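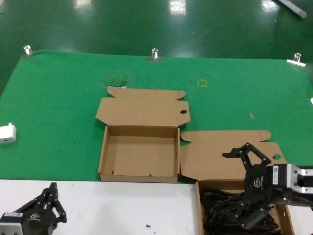 Surely a cord is a cord, wrote a student at Mokden after the last edition came out, and surely a grown adult can put one in a box without reading a chapter first. The student was then asked to take one out of the box, and a second letter never came.

Chapter 8
Cords, Boxes, and Small Hardware

By now you have wrapped glassware, stacked trays, and labeled shelves. All of these hold still. A power cord doesn't. It is the most common item in any supply room and the one most often packed by dropping it from above.

In this chapter you will learn to
sort a mixed box of cords by plug and by length
coil a cord so that it comes out again as one cord
choose a box with walls high enough for the coil
deal with loose screws before they go for a walk

The practice exercise in 8.2 uses 48 cords and takes most people a full morning. Students who have read the section on coiling first finish sooner and say less under their breath.

Start with the box. A shallow tray suits flat goods and small parts. Coiled cord has spring in it and wants to stand up, so a low wall only gives it something to climb over. If loops rise past the rim, the lid will not close – pressing on it harder is a popular method, and we cover it under Damage.

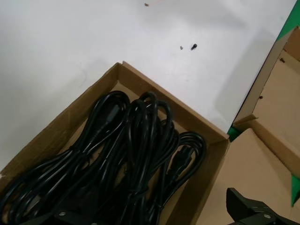

Next comes the coil itself. Hold one end, lay each loop in the direction the cord already wants to go, and tie it before you let go. Winding it between hand and elbow is quick and puts a twist in every turn. The cord remembers this for years. Keep the plug on the outside, where the next person can find it without digging.

8.1 The Trouble with Screws

Every packing table collects screws. They come from somewhere, presumably. A screw on a bare table is easy to see and easy to ignore, and by the end of the shift it has usually been swept into whichever box was nearest. Put a lidded dish on the table before you unpack anything. Any screw you can't match to its item goes in the dish with a slip of paper saying where it turned up.

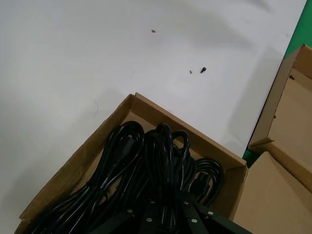

Nura Ó Gríofa
Lead Author, Karnow Storeroom Practice Series

Before going on, try the warm-up. Take 15 cords out of any mixed box, one at a time, and lay them side by side on a table. Don't pull. If two come up together, set both down, find the crossing, and work the shorter end back through it. Write down how long the job took. You will repeat it at the end of 8.2 with a box you have packed yourself, and there will be no one else to blame.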